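Home » Projects » Willosier Food Podcast » Progress report to the fund

Willosier Food Podcast: second progress report

January 21, 2025

The grant agreement asks us to report on episodes made, listeners reached and changes in what people eat at home. We can speak to the first with confidence, the second with some caution and the third hardly at all.

Episodes

Nine episodes are out. The plan had one more by now, on school lunches, but we pulled it after the edit. The claims in it about sugar and behaviour were stronger than anything we could find to back them, and a recut didn't fix that. The recording is kept and may be used for a shorter piece on lunch box costs.

The fermented foods episode did best. The one on eating more vegetables in winter did worst, which surprised the team, given how many people said they wanted it. People say they want a lot of things in a survey.

Listeners

The hosting service, Jiken, reports 3519 downloads across the series. We would ask the fund to treat that as a ceiling. A download is a file sent to a device, and plenty of phones fetch every new episode and play none of them. Jiken's own figure for plays past the halfway mark is about 1000, and we think that one is closer to the truth, though the method behind it isn't published and they haven't answered our email asking for it.

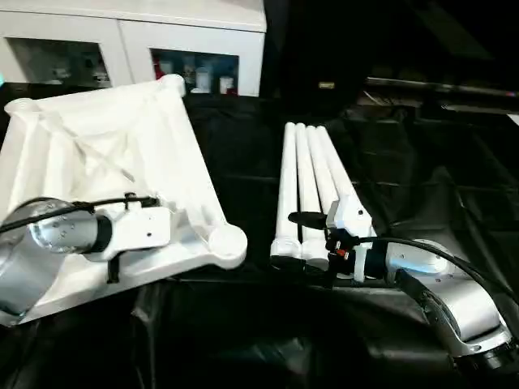 Hatitach wrote in under the last episode to say that she has listened to all of them, cooks from none of them, and would like us to stop saying "nourishing" when we mean "has kale in it". Her view was that the recipes take too many pans and that guests agree with each other far too quickly.

We have taken the second point seriously. Two of the coming episodes will have a guest who disagrees with the host on the main question, and the host has been told to leave the disagreement in.

Changes at home

We sent a short form to the mailing list and got 50 replies. Most say they cook more often than before. We don't put much weight on this. People who fill in a form from a cooking podcast are people who like cooking, and we have no record of what they ate before the series started. The fund's template has a box for "behaviour change achieved" and we have left it blank.

The recipe cards are in a similar spot. They get opened, and some get printed, but we can't tell whether dinner followed.

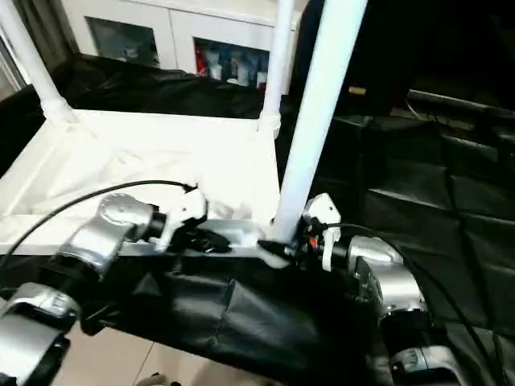
Spending is close to plan, with two lines to explain. Editing ran over on account of the pulled episode. Guest travel ran under, as most guests chose to record from home, and the sound was fine – better than in the Vishwakarma studio on a couple of occasions. We'd like to move what is left on the travel line into editing. The cards also need a redesign, and the budget for it should be looked at hard before anyone signs it off. A white tabletop like the one in the photo makes a plain enough background for a bowl of soup, and we see no case for paying a food stylist to find a nicer one.

Next period

Four episodes are in planning: beans, breakfast, reading a nutrition label, and supplements. The supplements episode has already drawn two offers of sponsorship from people who sell them. Both were declined.

We ask the fund to drop the download target for the rest of the grant and use plays past halfway in its place. It will make our numbers look smaller. If the fund prefers to keep the old target we will go on reporting it, with the same note attached.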